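手持夹爪示教数据采集现场安全与质量检查表（附检查意见）

表单适用范围：家居桌面类双手示教采集点
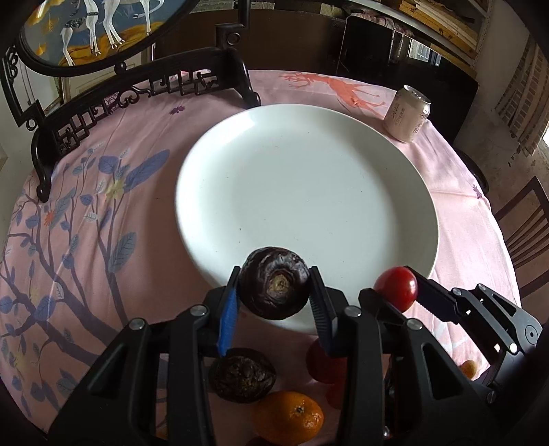
图1 双夹爪果蔬拾放任务作业情况，桌面中央为白色圆盘

采集单位：Hurnden 示教数据采集组
项目名称：Prakamum 桌面整理任务集
采集点：Fivwood 住宅采集点
检查日期：2022-10-06
检查性质：月度例行检查
结果标记：合格／需整改／不适用

一、填写说明

1. 本表由检查人员在采集点现场逐项填写，不得由采集人员代填，不得在离开现场后凭记忆补填。
2. 凡标记为“需整改”的项目，须在意见栏写明具体情形、整改要求和完成时限。
3. 涉及人身安全的项目未通过时，应立即停止采集，经复查合格后方可恢复。
4. 本采集点本轮任务为“将散放果蔬逐件放入盘中”，左右手各持一只夹爪。计划采集有效示教925条，单批上限400条。

二、作业环境

2.1 桌面稳固，台布无明显滑动
结果：需整改
意见：台布铺放后在盘子右侧留有褶皱。褶皱处放置小件果蔬时容易改变其滚动方向，也可能被指尖勾带。每批开始前应将台布抚平，并在桌沿下方固定。台布印花可以保留，任务集要求背景具有多样性，不得为求画面整洁而统一更换为素色台布。

2.2 桌面无关物品的放置
结果：需整改
意见：圆盘后方有一只饮料罐，另有一座黑色雕花木质摆件。二者作为背景物品可以保留，但须符合下列要求：饮料罐应为空罐或未开封；摆件应置于双臂活动范围以外，底脚不得悬出桌沿。检查时询问在场人员，未能确认饮料罐是否开封，已要求当场核实并在批次备注中登记。

2.3 座椅与通道
结果：合格
意见：桌旁木椅可供采集人员休息使用。采集进行时，椅子不得妨碍右臂向后收回的动作。

2.4 照明与反光
结果：需整改
意见：盘沿左上部有较强的白色反光，桌后黑色屏幕上映有明亮的窗户。盘沿反光会影响盘子边界的标注，建议在窗侧加挂半透明遮光帘，或将桌子适度转向。屏幕反光中如出现采集人员面部，按隐私条款处理，见第五部分。

2.5 用电与线缆
结果：合格
意见：充电线沿墙敷设，未穿越站立区域。夹爪电池不得在采集桌上充电。

三、采集器具

3.1 夹爪连杆及销轴
结果：合格
意见：逐一检查两只夹爪的连杆与销轴，未发现松脱。张合各做33次空载循环，动作顺畅，无卡滞和异响。连杆之间存在夹手部位，交接夹爪时应握持手柄，不得握持连杆。

3.2 指端衬垫
结果：需整改
意见：主夹爪左指内侧为蓝色带棱衬垫，右指为深色带纹衬垫，两侧颜色不一致。按照 Ojeda 器具规程，衬垫允许混色使用，但须在器具台账中登记；经查，台账仅记载一种颜色。请补录，并核对两片衬垫的厚度与硬度是否同属一个规格。规格不符的，本批数据须单独标记，不得与此前批次合并。

3.3 指端清洁
结果：合格
意见：果蔬类任务易在衬垫纹路中残留汁液。每批结束后应以湿布擦拭并晾干，不得使用含酒精的清洁剂。

3.4 相机固定与镜头
结果：合格
意见：支架螺钉紧固，镜头表面清洁。两只夹爪的时钟同步已在开机时核对，记录完整。

四、采集物品与任务执行

4.1 物品种类与清单一致
结果：需整改
意见：现场物品包括百香果、橘子和小番茄等。清单将百香果统一描述为“紫色、表面光滑”，与现场果皮起皱的状态不符，应改为按实际外观填写。起皱果皮本身不构成剔除理由，模型需要接触不同外观的同类物品。另有一枚橙黄色小果未能在清单中找到对应条目，应予补登。

4.2 物品状态
结果：合格
意见：现场抽查未见破裂、渗液或霉变。果蔬出现上述情况时应立即更换，并更新物品编号。参与采集的果蔬一律不得食用，采集结束后统一处理。

4.3 圆盘
结果：合格
意见：盘沿完整，未见缺口。盘面散布细小深色斑点，已要求擦拭后再行确认；属于盘体自身瑕点的，登记后可继续使用。示教起始时圆盘应为空盘，盘内残留上一条示教物品的，该条作废。

4.4 双手协同
结果：需整改
意见：图1中，一只夹爪夹持百香果位于近侧盘沿上方，另一只夹爪夹持小番茄位于右下侧盘沿上方，两爪相距较近。任务说明允许双手同时持物，但未规定进入盘区的先后次序。回看抽查的2条示教，一条由左手先放，另一条双手同时下放，指端发生轻微碰触。现要求：双手可同时抓取，放置时应保持两爪指端不相接触；发生碰触的示教予以保留，但须加注“碰触”标签，由质检人员决定是否纳入训练。

4.5 夹持力度
结果：合格
意见：小番茄表皮光滑，采集人员应以能够稳定提起为限，避免过度压紧。示教中出现挤破物品的，应立即停止录制，清理桌面后重新开始，原条目标记为失败示教，不得删除。

4.6 动作节奏
结果：合格
意见：抽查条目的动作连贯，无明显停顿。采集人员不得为追求条数而加快手速，亦不得在空中作无目的的往复移动。

4.7 初始摆放
结果：需整改
意见：相邻示教之间的果蔬位置变化偏小，多数集中在圆盘近侧。应按随机摆放表调整，使部分物品位于圆盘左侧及远侧，并保留一定比例的相互接触和遮挡情形。

五、人员与隐私

5.1 采集人员培训记录
结果：合格
意见：当班人员均持有有效培训记录，最近一次复训于5月完成。

5.2 连续作业时间
结果：需整改
意见：夹爪有一定自重，长时间悬持易造成腕部疲劳。班次表中虽列有休息时段，但缺少实际休息的签字记录，应自下一班次起补齐。

5.3 住户物品与个人信息
结果：需整改
意见：后方搁架上有纸张，并可见成排书籍和盒子。采集前应确认纸张上无姓名、住址、证件号码等信息，必要时予以移除或翻面。住户拒绝入镜的物品，应在布置阶段移开，不得依赖后期遮挡处理。

六、检查结论

本采集点未发现须立即停止作业的人身安全隐患，准予继续采集。第2.2项、第3.2项和第5.3项应在下一批次开始前完成整改，其余整改项应在下次例行检查前完成。第3.2项核对结果未提交之前，当日已采集数据暂存于待审目录，不计入有效条数。

复查方式：采集点提交整改说明及台账更新页，由检查人员到场复核。

检查人员签字：＿＿＿＿＿＿
采集点负责人签字：＿＿＿＿＿＿
复核日期：＿＿＿＿＿＿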